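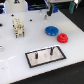 Human Factors and Usability Group, Lekau

Stop buying the sampling rate

By Wilma Sutherland
26/08/2023

Every few months someone from another department comes to us with a quote for a piece of measuring equipment and asks whether the number on the first page is high enough. It is nearly always the sampling rate. For skin conductance, for heart rate, for motion capture, the question is the same, and so is my answer: what are you trying to find out, and how fast does it change?

I have been running studies with people in them for 13 years, and I think we have gotten into a bad habit as a field. We pick equipment by its top speed and then design the study around the equipment. It should go the other way, and I want to set out why I think so, with skin conductance as the main case because that is the one I know best.

Skin conductance is slow. A person hears a loud noise, and it takes a second or more before anything shows up in the signal. The rise takes another second or so, and the fall takes longer than that. You can describe the whole shape very well with a modest number of samples per second. A sensor that samples at a far higher rate gives you the same curve with more dots on it, plus larger files, plus more electrical noise to filter out. I have watched people spend an afternoon reducing a recording to the rate they could have used in the first place.

There are good reasons to go faster. If you are recording several signals through one amplifier and one of them is muscle activity, then the muscle signal decides the rate and everything else comes along for the ride. If you want the exact timing between heartbeats, you need more samples than you would for average heart rate. I have no quarrel with any of that. My quarrel is with the purchase where none of it applies, and the money came out of the budget for participants.

Last year the Gunn project asked us to help with a study of people learning to operate a control panel. The plan called for a high-end wireless system and a small group of participants. The system was excellent. It also used up so much of the budget that there was no money for a second session, and the whole research question was about what changed between a first and a second session. We talked it through and they went with an older wired unit that we already had in the cabinet. The wires were annoying. Participants had to keep one hand still on a cushion, and a few of them forgot. But the study had two sessions, and it could speak to the question it was supposed to speak to.

What I would look at before the sampling rate is this. First, the electrodes. Are they pre-gelled, how long do they last on the shelf, and can you still get them in three years? A recorder with discontinued electrodes is a paperweight. Second, how the device marks events. If your stimulus computer and your recorder keep separate clocks, you need a reliable way to line them up, and a fast recorder with a sloppy trigger will give you very precise measurements of the wrong moment. Third, what the file looks like when it leaves the manufacturer's software. If it can only be opened in the program it came from, then you are renting your own data.

On timing I will be stubborn, because I think it causes more lost data than everything else put together. A delay that is always the same can be measured once and subtracted. A delay that wanders cannot. I would much rather have a setup with a long, steady delay than one with a short delay that jumps whenever the computer decides to check for updates. And yet the steadiness of the delay is hardly ever on the data sheet. You have to test it yourself, with a light sensor taped to the screen and a long dull recording. We do that for every new setup, and again after any change to the operating system.

Finlay Rutherford, who works two doors down from me and read a draft of this, disagrees with a good part of it. His argument goes like so. Equipment lasts a long time, studies change, and you cannot know today what you will want to measure in five years. Buy more than you need now and you won't have to go back and ask for money again. He also points out that you can always throw samples away later, but you can never add them.

The second point is correct and I have no answer to it. The first I find less convincing than I used to. We have a Zivia amplifier bought on exactly that reasoning. It has 12 channels, and we have never used more than three at once. In the meantime the laptop that runs its software has to be kept off the network, since the software was never updated for anything newer. The extra capacity is still there. The computer that can reach it is what will give out first. I suspect this is more common than people admit in their grant reports.

Finlay says that is an argument against bad software support, and I suppose it is. But you buy the two together.

There is also the matter of what high numbers do to the people reading our work. A methods section that lists a very high rate looks careful. Reviewers seldom ask whether the rate mattered. They do ask about it when it is low, and so a junior researcher learns that the safe thing is to go high and say nothing more. I would like to see one sentence in every methods section saying why the rate was chosen. "It was the default" would be an acceptable sentence. It would at least be true, and it would tell me something about how the rest of the choices were made.

I should say that I have done all of this myself. My first study at the Claderau site recorded skin conductance at the highest setting available because the setting was available. The files were so large that we moved them around on external drives, and one of those drives was dropped in July and took two participants' sessions with it. Nothing in the analysis had needed that much data. A lower setting would have let us copy everything to the shared server the same evening.

So when a quote lands on my desk now, I send it back with a request for a paragraph about the signal, the question, and the number of people who will take part. If the paragraph holds up and still points to the expensive system, I sign for it. That has happened, and I was glad to sign. More often the paragraph comes back with a cheaper device and a second round of participants, and I sign for that instead.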